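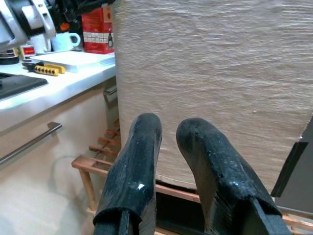
Olldale water main replacement enters second phase

Work on the second phase of the Olldale water main replacement began in January and will continue through the spring, the district's supply office has confirmed. The phase covers the section between the Skitport road junction and the lower reservoir, where the existing cast iron pipe has the highest recorded rate of joint failure on the network.

The old main was laid in short lengths with lead-run joints. Ground movement in the clay along the valley floor has opened many of these, and repairs to single joints have tended to shift the load to the next one along. The supply office stopped making individual repairs on this section last year, except where a leak affected the carriageway or a property.

In total, 3593 metres of pipe will be replaced in the second phase. The new main is polyethylene, delivered in straight lengths and butt-welded at the trench side. Where the route crosses the railway and the mill stream it will be installed by directional drilling. Elsewhere the contractor, Grajales, will use open trench, with no more than 60 metres open at any one time.

The new pipe follows the line of the old one for most of the distance but moves into the verge north of the Fidport turning. This takes it out from under the road and away from the gas main, which at that point lies closer to the water pipe than current practice allows. The abandoned length will be cut, drained, capped at both ends and left in the ground. Sections beneath the carriageway will also be filled with grout.

Pressure in the upper part of the village will be reduced overnight while connections are made. The supply office expects most households to notice a slower flow but not a loss of supply. Properties fed directly from the section being connected will be without water for up to four hours and will receive a card through the door at least 2 working days beforehand. Customers who depend on a continuous supply for medical equipment should register with the office now if they have not already done so, as the list used for the first phase will not be carried over.

Some discolouration is likely after each connection. It is caused by iron deposits being disturbed in the remaining old pipe when the direction or speed of flow changes. Running the cold kitchen tap at a moderate rate normally clears it. Washing machines and dishwashers should not be started until the water runs clear, and hot taps should be left closed in the meantime so that sediment is not drawn into the cylinder.

Traffic on the Skitport road will be controlled by temporary signals, with a speed limit of 40 km/h through the works for site vehicles and the public alike. The signals will be operated by hand at school times. The Fidport turning will be closed for nine days when the trench reaches it, and a diversion by way of the quarry road will be signed. The quarry road has a weight restriction, so lorries will need to use the longer route through Skitport. Bus stops within the works will be moved to the nearest safe point and the temporary positions marked on the timetable boards.

Service pipes between the main and the property boundary will be renewed at the same time at no charge. Pipework inside the boundary remains the responsibility of the owner. Where a lead service pipe is found on the street side, the occupier will be told in writing and offered a water test. Owners who replace their own lead pipe during the works can have it joined to the new service without paying the usual connection fee, provided the trench on their side has been inspected before it is filled.

Each completed length is pressure tested, disinfected and sampled before it is brought into use. Results from the first phase showed one failed pressure test, traced to a weld near the pumping station that was cut out and remade. All later samples from that length were satisfactory.

Permanent surfacing will follow once the trench has settled. Temporary reinstatement will be inspected weekly until then, and sunken patches can be reported to the supply office by telephone or at the counter in Skitport. Route drawings for the second phase, dated February 2025, can be viewed at the same counter during opening hours. The third phase, from the lower reservoir to the Olldale boundary, has been designed but has no start date.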